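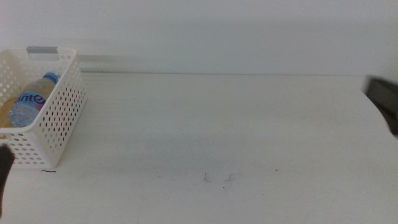 Benedicta Mensah wrote back on the last report that she still did not see why the bottles could not go straight into the big bins with everything else, and asked that this one start there. The short reply is that the big bins were the problem. When bottles went in with paper and food wrappers, the hauler treated the whole load as trash and billed us for it. Since the desk baskets went in we have had no load turned away.

Progress report, Clallell Building bottle collection
September 8, 2022
Prepared by Andor Gulyás for the Hetness Fund

Work done this period

The baskets are now in place on both office floors and in the training room. We use a white plastic basket with small holes in the sides and a handle cutout at the end. It sits on the table where people work, and bottles go in with the cap on. We tried asking for caps off in the spring and dropped it. The caps ended up on the floor and the hauler takes them either way.

We bought 97 baskets. Six are held back as spares in the supply closet by the Kelemen Street entrance. The rest are out. Two cracked at the handle and were replaced by the seller.

Baskets are emptied into the rolling bins at the end of the day. Velimir Berisha has the upper floor and Gyula Hajdu has the lower floor and the training room. The training room fills fastest, mostly on days with outside groups, and it now gets a second round after lunch.

Results

We collected 2549 bottles in the period. The count is taken at the rolling bins, before pickup, and written on the sheet taped inside the closet door. A few evenings in July were missed when both floors were being painted, and those bottles are not in the total.

Most of what we get is clear water bottles. Juice and soda bottles come in too and those are the ones that leak. The holes keep air moving but they also let the drips through, so tables need wiping more often than before. Gyula has asked for a flat tray under each basket in the training room. I priced these and they fit in the current budget under small supplies.

Problems

Other things still land in the baskets. Coffee cups are the worst of it, then napkins. A printed card on the wall did very little. A card clipped to the basket itself worked better in the training room and we will do the same upstairs.

The larger size of basket we ordered first does not leave enough space on the narrow desks along the windows. Béla Medve moved 13 of them to the shared tables and put the short ones by the windows. There have been no complaints after the change.

The Zirden annex has not started. The tenant there wants to keep its own cleaning contract until it runs out and has not said yes or no to the baskets. I have left the annex money untouched.

Next steps

Trays for the training room. Cards on the upper floor baskets. A meeting with the annex tenant, date not set. The next count will be sent in November along with receipts for the trays and a copy of the closet door sheet.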